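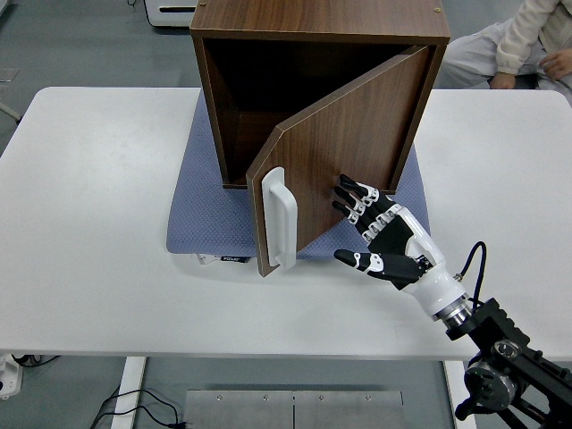 Flat-pack panels move with humidity, and the movement is large enough to measure with cheap tools. I logged the side panels of a small bedside unit from February through to winter. On a little cube cabinet with walnut-brown laminate, such as this one with the white bar handle near the door's free edge, the faces are sealed and the edges carry a lighter banding. Moisture gets in wherever the banding is thin or missing, usually the back edge. My panel was 498 mm tall when first measured. At 55 per cent relative humidity it was stable; at 37 per cent the door gap had opened up enough to see.

The logger was a Rorkell unit, set to record every two minutes. It reads slightly high beside an outside wall — I moved it to the hallway side and discarded the earlier data.

On a door hung from one side, swelling shows up first at the top hinge corner, where the reveal is narrowest. Check there before adjusting anything.

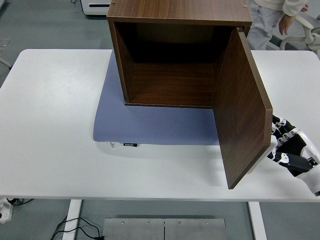 Sealing the raw edges

I used Stositz edge sealer, two coats, sanded lightly between. Colour match is poor on dark laminate, so keep it to the back.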